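The Pigeon Year

My uncle left me thirty pigeons and a phone number. The phone number was for a man named Brock Gosselin, and when I called it he said, "Oh, good, you're the niece," like I'd been expected for weeks, and then he told me not to feed them bread and hung up.

I should say I was living in Ilgate at the time, over the tire place, and I had a job answering phones for a company called Puvix that sold gutter guards. I knew nothing about birds. I knew my uncle raced them, sort of the way you know a person golfs. He'd go quiet at Thanksgiving around three in the afternoon and drift out to the yard to look up, and my mother would roll her eyes and put foil over his plate.

So in November I gave up the apartment and moved into his house, because you can't keep thirty pigeons over a tire place (I did ask). The loft was out back, painted green, with a little ramp and a trapdoor and a radio that only got one station. The birds hated me. I'd come in with the scraper and the bucket and they would all shuffle down to the far end together, muttering, like people on a bus when somebody gets on eating fish.

Brock came by the first Saturday-ish feeling morning I had, you know the kind, when you're still in your robe at ten. He was enormous and he had a tiny notebook.

"Which one's Kawaguchi?" he said.

I said I didn't know any of their names yet.

"Well, you'd better learn that one. That one's worth more than your car."

Kawaguchi turned out to be a plain gray hen with a bad attitude and one white feather in her tail. My uncle had named her after a dentist he liked. She had flown home from Zostoro twice, over the mountains, and the second time she'd done it in a headwind that sent half the other birds down in somebody's orchard. Brock told me all this standing in the loft with his head bent under the rafters. Then he offered me a thousand dollars for her, cash, and I said no so fast I scared myself. I didn't even like her!

He didn't seem upset. He wrote something in the notebook and asked if I had coffee.

After that he came over a lot, and he brought Aníbal Teixeira, who was eighty or so and had taught my uncle everything and wanted me to know it. Aníbal didn't talk to me much. He talked to the birds in Portuguese and then he'd give me the short version. "This one is lazy," he'd say. "This one, her husband is lazy." I started writing it down. By Christmas I could tell most of them apart, and by the time the snow went they'd quit shuffling away from me, all but Kawaguchi, who would stay put and bite.

You train them by driving them away from home. It feels terrible. You put them in a basket on the back seat, you go a few miles down the county road, you open the lid, and they go up like somebody shook out a rug. Then you drive home feeling like you've left your kids at a gas station, and they're already on the roof, looking bored. Four miles, then eight, then thirty. I got so I'd race them. I never won, and I got one ticket.

The Zostoro race was in June. The truck took the birds up the night before and I didn't sleep at all, I just lay there in my uncle's old room doing arithmetic. They'd be let go at six. If the wind was kind she might be back by two. Brock had told me to eat something and Aníbal had told me to pray, so I had a bowl of cereal and said a sort of general hello to the ceiling. 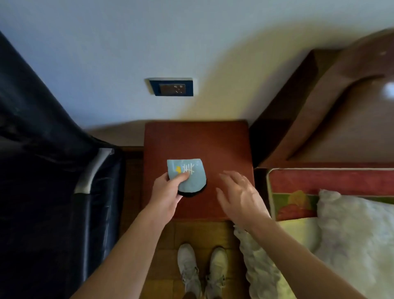
My uncle never kept proper records, and that drove Brock up the wall. What he had was scraps, backs of envelopes mostly, a whole drawer of them by the bed, and I spent that morning sorting them on the nightstand to keep my hands busy. I wanted to find her other two races. There were feed bills and a recipe for chili and a birthday card to me he'd never mailed (that one I put in my pocket for later). The one I held on to longest was a light blue card with a curved bottom and white tally marks on it, four strokes and a line across, five of something, next to a little yellow blob that I decided was a duck. Five what? I turned it over in my mind for an hour. Five birds home, five birds lost, five beers. He could have meant anything by it, and I stood there by the bed and missed him properly for the first time, seven months late.

Two o'clock came and went. Brock called at three to say his first bird was in, and he was nice about it, he didn't crow. Aníbal called at four and just breathed at me for a while and then said, "The wind is wrong," and I said I knew. I'd been out in the yard since noon with my neck bent back. My mother called too, and I told her I couldn't talk, I was looking at the sky, and there was a long silence on her end.

"Oh, no," she said. "Not you too."

By supper five of my birds were in, two of them lazy and one of them married to a lazy one. No Kawaguchi. It got to be eight, and the light went long and orange over the fence, and I scraped the loft floor even though it was clean. I turned the radio on - polka - and turned it off again.

She walked in. I want to be clear about that, she did not swoop down out of the sunset. I heard something scratching and I looked over, and she was coming up the ramp on foot, very slowly, with her tail feathers all out on one side and the white one gone. She pushed through the trapdoor, went past me to the water, and drank for nearly a minute. Then I put my hand down and she bit it.

I called Brock. He asked for the time and I heard him writing it in the notebook. He said it put her dead last.

"You still want to buy her?" I said.

"No," he said. "Give her some barley. I'm coming over."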